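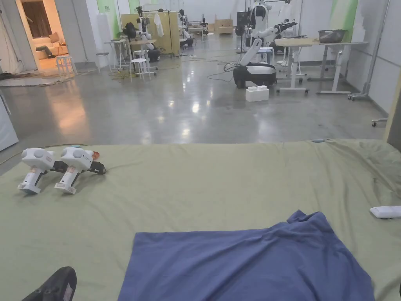

Lista de inspección previa a la jornada de puertas abiertas
Sala de demostración Ridano, edificio Curkham
Agosto de 2024
Revisado por: Wanpen Phuthong

1. Suelo y cables
Resultado: conforme con observación
Comentario: Hay cables negros sobre el suelo entre la mesa y el robot móvil blanco. Pido fijarlos con cinta o pasarlos por detrás antes de abrir la puerta. El suelo es pulido y refleja mucho la luz, por eso un cable delgado se ve mal desde lejos.

2. Recorrido de los visitantes
Resultado: pendiente
Comentario: Los taburetes blancos del fondo están delante de la puerta. Se deben retirar hacia la pared. El grupo máximo es de 12 personas, con un guía de Bellis.

3. Robots móviles
Resultado: pendiente
Comentario: Comprobar la parada de emergencia de cada robot, uno por uno, y anotar la hora. Durante la visita ningún brazo se queda extendido hacia el paso — esto lo pedimos ya en febrero.

4. Mesa de trabajo con tela verde
Resultado: conforme
Comentario: La camiseta azul y las pinzas manuales blancas están sobre la mesa. La tela tiene arrugas; alisarla antes de cada turno. Las pinzas que no se usan se dejan acostadas y lejos del borde.

5. Pinzas manuales
Resultado: conforme con observación
Comentario: Revisar la etiqueta y la pantalla pequeña antes de entregar la pinza a un visitante. Los niños pueden probarla solamente sentados y con un adulto. No meter los dedos entre las piezas negras. 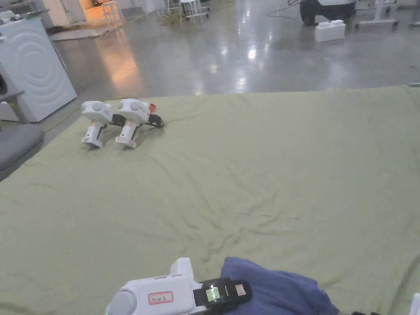
Punto 5. Pinza en la mano, con la pantalla encendida; otras dos sobre la tela.

6. Aforo y salida
Resultado: conforme
Comentario: Tenemos más de 64 inscritos para el día completo. La puerta del fondo debe quedar libre siempre.

Pendientes para el equipo Brulden: puntos 1, 2 y 3. Por favor, escribir sus iniciales al lado de cada punto cuando esté terminado.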